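Hilo largo sobre lo que he estado haciendo estas semanas con el simulador, que varios me habéis preguntado y por DM me repito más que el ajo 🧵

Resumen rápido: estoy enseñando a un brazo a hacer tareas por teleoperación. Yo muevo un mando, el brazo simulado me sigue, se graba todo y luego se entrena una política con esas demos. Lo llamo proyecto Nemside porque la carpeta se llamaba así y ya se quedó.

Llevo 147 demostraciones grabadas. De esas me he quedado con 123, las otras las he tirado sin pena. En casi todas las descartadas el problema era yo: dudaba a mitad de camino, abría y cerraba la pinza dos veces, o me iba de paseo con el brazo porque estaba mirando el móvil (culpable).

Y ojo, que esas dudas se aprenden. La primera política que entrené hacía un temblorcito antes de cerrar los dedos que era CLAVADO al mío. Me dio hasta vergüenza.

Lo que más me ha costado es manejar mirando solo por la cámara de la muñeca. Con la vista general es comodísimo, pero entonces tomo decisiones con información que la política no va a tener. Así que me obligué a tapar la otra ventana y a pilotar con lo mismo que ve ella.
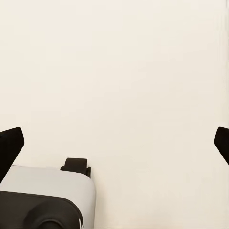
Los primeros días fatal, claro. Con un fondo liso no tienes ninguna referencia de profundidad, mueves el mando y no sabes si has avanzado un palmo o nada. Me pasaba de largo todo el rato!

Me ayudó muchísimo bajar la velocidad máxima y poner el embrague en el pedal: lo piso, recoloco la mano en una postura cómoda, lo suelto y sigo. Antes acababa con la muñeca retorcida como un sacacorchos.

El mando es un Kavden de segunda mano, por cierto. Le tuve que meter una zona muerta en el eje de giro porque derivaba solo, y hasta que lo pillé tenía un montón de demos con el brazo rotando despacito hacia la izquierda. Adiós a esas también.

Otra cosa que cambié: ahora empiezo cada demo desde una postura distinta, con la pinza abierta. Antes salía siempre del mismo sitio y la política se perdía en cuanto la colocabas un poco más allá. Desde que varío el arranque se recupera bastante mejor.

Sesiones cortas, eso sí. Tandas de 7 demos y descanso. A la octava ya voy en automático y se nota en las trayectorias, salen con unas curvas rarísimas.

Para el que preguntaba por el formato: guardo imagen de muñeca, posición de las articulaciones y apertura de la pinza, todo con la misma marca de tiempo. Los scripts están en mi repo, carpeta trekwood. El README es un desastre, lo sé, lo sé.

Lo siguiente es repetir la tanda entera con fondos y luces variados, a ver si deja de depender tanto del color de detrás. Llevo ya casi 6 horas grabadas de eso y todavía no he entrenado nada con ellas. Si alguien ha probado a mezclar fondos lisos y con textura en el mismo dataset, que me cuente las proporciones, porfa 🙏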